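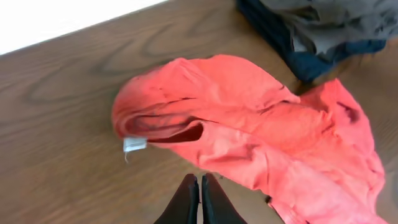

Demonstration teaching is the practice of giving a robot a task by having a person carry it out through the robot's own arms, while the motion of the joints and the views from the cameras are recorded. The recordings, called demonstrations or episodes, are then used to fit a control program that produces similar motion without the person. The practice is most common for work that is hard to write down as fixed coordinates, such as handling cloth, cable and food.

Methods

In hand guiding, also called kinesthetic teaching, the operator takes hold of the arm and moves it directly. The motors are set to offset the weight of the arm so that it can be pushed with little force. Hand guiding needs no extra hardware, but the operator's hands often enter the camera views, and guiding two arms at once is awkward for one person.

In remote control, or teleoperation, the operator moves a separate input device and the robot follows. The device may be a pair of small leader arms with the same joint layout as the robot, a tracked handheld grip, or a 3D mouse. Leader arms are usually preferred for two-arm work. A delay between leader and follower makes operators slow down and overshoot, and fast motion blurs the wrist camera views.
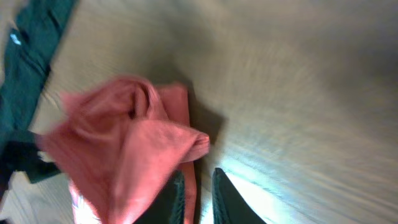 Garment tasks

Clothing is widely used as a test material. A T-shirt has no fixed shape, hides parts of itself when crumpled, and must usually be gripped again several times before it lies flat. A typical episode begins with the shirt in a heap. The operator finds an edge or a sleeve, lifts the shirt to let it open, lowers it to the table and folds it.

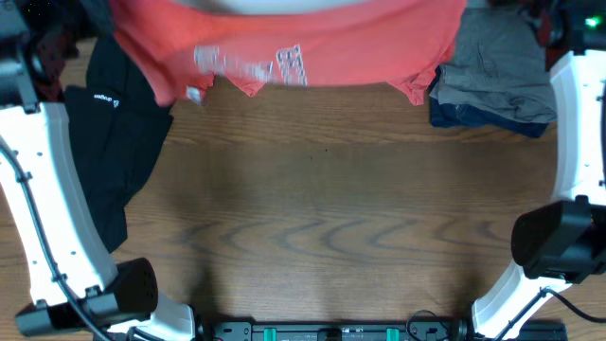
Two-arm station with a coral T-shirt at the far side of the table.

The Puleck protocol, drawn up at a workshop in Vendville, divides a shirt episode into 2 phases, spreading and folding, which are labeled separately. Its reference set holds 365 episodes. Of these, 77 include at least one dropped grip followed by a recovery. Recoveries are kept on purpose, as a control program fitted only to clean episodes has no record of what to do after a slip.

Two-arm episodes also record the timing between the grippers. When both hold the same shirt, the distance between them sets the tension in the cloth, 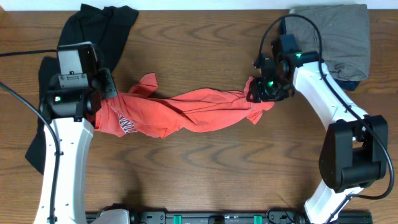

and a small error on one side can pull the fabric out of the other. Pincombe scoring, used with the protocol, therefore grades the two arms as a pair and gives no separate mark to either. An episode must score 65 or higher to be kept.

Limitations

Demonstrations carry the habits of the person who gave them. Operators differ in which corner they reach for first, and mixing their episodes can produce hesitant motion. The Byun variant of the protocol fixes the order of grips for this reason, at the cost of less varied data. Changes in table surface, lighting or camera position may also require new episodes.

See also

Leader arm
Cloth manipulation
Gravity compensation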